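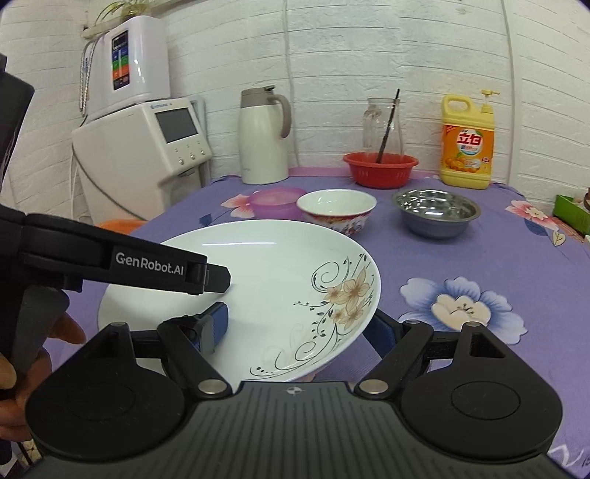

Photo: Mohsin Ansari / Zimitstead Courier

May 27, 2025

Community supper gets its kitchen back

The Zimitstead community supper reopens next week in the old Bélanger bakery on the corner, after being without a kitchen since November. New boiler, new sinks, same menu mostly. Organizers are expecting more than 200 for the first night. Doors at 5:30, soup first.
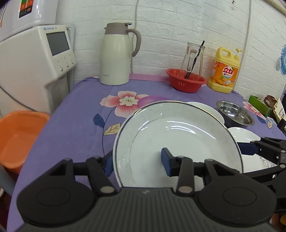 White plates, one with a narrow grey border.

Rent is paid for 12 months thanks to a grant and a raffle that brought in $869. Parking is tight so walk if you can. "We just want to get cooking agian," said Cormac Ní Mhurchú, who runs the supper. Meals are $3, kids free. Sign up sheet is at the libary desk.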